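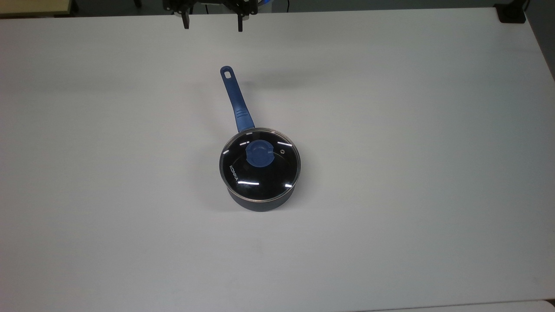
Three people who left the last beta round early gave the same reason, that the test tasks were written for specialists in wire antennas and everyone else spent the first week guessing what was wanted. One of them added that the report form asked for solver settings the program did not show on screen. Both points have been taken into account in the call that follows. The tasks have been rewritten, and the form is shorter.

Call for participants: Flarkard 3 beta program

Flosent is looking for engineers, technicians and graduate students to test version 3 of Flarkard, its desktop program for the design and analysis of microwave filters and matching networks. The test runs for 11 weeks. Participants work on their own computers and in their own time, using a mix of set tasks and their own design problems.

Posted April 6, 2007

About the software

Flarkard takes a filter specification (passband, stopband, return loss, source and load impedance) and produces a set of candidate circuits with starting dimensions. The user picks one, adjusts it, and exports it to a field solver or a layout program. Version 3 replaces the synthesis engine, which had been in use since the first release. It also adds coupled-resonator filters with cross-couplings, a yield analysis module, and direct import of measured S-parameter files from a network analyzer.

The internal test set currently holds 1044 reference designs. Most of these are textbook cases. They show that the engine returns the right prototype values, but they say little about how it behaves with the kind of specification that comes out of a real project, where the stopband has been widened twice and the substrate was chosen by somebody else. Designs of that sort are what we need from participants.

Who can apply

Applicants should have designed at least one RF or microwave filter that was built and measured. Academic work counts. Experience with Flarkard is not required, and we would like part of the group to be new to the program. Current users of version 2 are also welcome and will be asked to run old project files through the new import routine.

You will need:

A PC running Windows XP with Service Pack 2. Vista may be used, but installer problems on Vista are already known and need not be reported.
1 GB of memory or more. The yield module will start with less, but runs slowly on networks above eighth order.
Permission from your employer, if the designs you plan to submit were made at work.
Enough written English to fill in a fault report.

Access to a network analyzer is useful for the measurement import tasks but is not a condition. Sample data files are supplied to participants who do not have one. These were recorded by Worku, which handles measurement for us, on two-port and four-port fixtures.

What participants do

The program has four stages. Each stage opens when the previous one closes, and the build is frozen within a stage unless a fault makes it unusable.

1. Installation and license check. Install the build, run the supplied self-test, and return the log file. The self-test opens each of the main windows in turn and should not be interrupted.

2. Set tasks. Six short designs with fixed specifications: two lowpass, three bandpass, one diplexer. The answer sheet asks for the topology chosen, the final dimensions, and the time taken. Please do the diplexer last. It depends on settings made in the bandpass tasks, and the program does not yet warn you if they are missing. 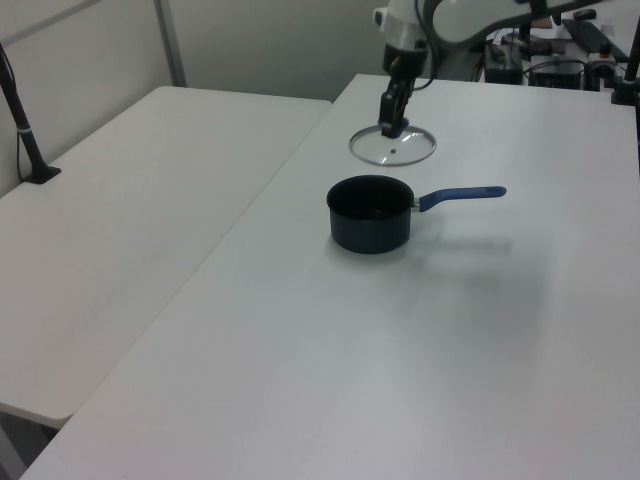 3. Own designs. Submit at least one design of your own, with the original specification and, where possible, a measured response. Designs may be submitted with the center frequency scaled and the project name removed. A scaled design is still useful to us as long as the fractional bandwidth is left alone.

4. Yield analysis. Run the tolerance module on one design from stage 2 and one from stage 3. The default is 200 trials per run. Leave it at that for the first pass so that results can be compared between participants, then change it as you like.

Expect to spend two or three hours per week. Stage 3 is heavier than the others for most people, and it has been given the longest window for that reason.

Fault reports

Reports go through the web form only. Reports sent by ordinary e-mail do not get a tracking number and are likely to be lost. One fault per report, please. Attach the project file as saved just before the fault, and the log if the program closed by itself. Screenshots should be PNG or GIF. Requests for features go in a separate list, which will be read after the test closes.

What participants receive

Every participant who completes stages 1 to 3 receives a single-seat license for the release version of Flarkard 3, with maintenance through the end of December. Those who also complete stage 4 receive the yield module as part of the same license. Students receive the full license and not the classroom edition. No payment is made, and travel is not required at any point.

Beta builds expire when the program ends. Project files saved in a beta build will open in the release version. They will not open in version 2, so keep copies.

Confidentiality

Participants sign a short nondisclosure agreement covering the beta builds and the documentation. It does not cover your own designs, which remain yours. Submitted designs are seen by the synthesis group at Flosent and by Fusberg, which maintains the test server. They are deleted after release unless you agree in writing that they may be added to the reference set.

How to apply

Fill in the application form on the Flosent support page and choose "Flarkard 3 beta" as the subject. State the following:

Your field of work and the frequency range you usually design for
The filter types you have built - planar, cavity, ceramic, lumped or other
The field solver or layout program you export to
Your operating system and memory
Whether you have access to a network analyzer, and its number of ports

A résumé is not needed. Applicants are selected to cover as many technologies and export targets as possible, so a good application may be turned down if the group already has several people with the same setup. Cavity and ceramic designers are under-represented in the applications received so far.

All applicants get a reply by e-mail. Accepted participants receive the agreement first and the download address once it has been returned, by fax or as a scanned copy.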